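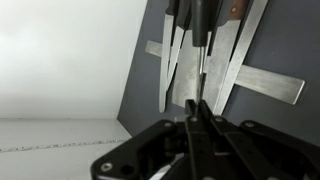 Gripper fingers closed on the blade of a round-handled knife at the magnetic strip.

The kitchen cell at Kisau is back on its regular schedule after a gripper service and a full check of its taught positions. Work began on Monday, 28th March, and took two shifts. The arm had logged some 194 hours since the previous service.

The job was brought forward when operators noted that the gripper was closing slightly off center. The offset was small and did not matter on jars or cartons. On thin items it did. A finger that arrives early pushes the blade sideways along the magnetic strip before the other finger makes contact, and the grip point then no longer matches the stored one.

Geetha Palaniappan, who maintains the cell for Venkataraman, traced the offset to play in one of the linkage pivots. The pivot pin and its bushing were replaced. The screws on the side plates and at the finger bases were taken out one at a time, cleaned, refitted with thread locker and torqued to the value on the service sheet. Both fingers were checked against a gauge block with the jaws open, half closed and closed.

"The pin was the whole fault," Palaniappan said. "The motor current was normal and the fingers were straight. I would not have opened anything else, but the screws were due."

The arm itself needed less attention. The joints were run through their range at low speed with the gripper empty, first over the counter and then toward the wall cabinets. Joint readings were logged on each pass. Vignesh D'Souza compared them with the figures taken at installation and found no drift outside tolerance. The cables at the stand were checked for rubbing, and one tie was moved.

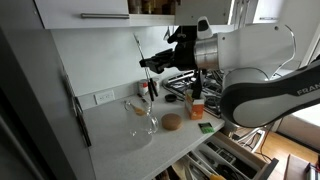
The arm extended over the counter with the gripper empty, to the left of the gas stovetop.

Positions at the knife strip were then taught again. The strip is the tightest station in the cell, with blades that overlap and handles of different shapes. The approach is now made from below at reduced speed, and the last part of the closing stroke is force limited. The program stops and holds if contact is felt before the expected finger width. Under the old settings it tried a second time without asking.

Fifteen trial grips were run at the strip after teaching. D'Souza signed off the station the same afternoon. The stove side was left on its existing positions.

Two items remain open. The wrist camera will be recalibrated in April, when the target board comes back from Gindanach, where it is in use on another cell. The service interval for the pivot pins is also under review. Thenmozhi Kulkarni, who plans the maintenance at both sites, has asked for a pin check every five weeks until there is enough wear data to set a longer one.

A spare pin set is now kept at Kisau. The revised service sheet replaces the copy in the cell binder, and operators should discard any older printouts.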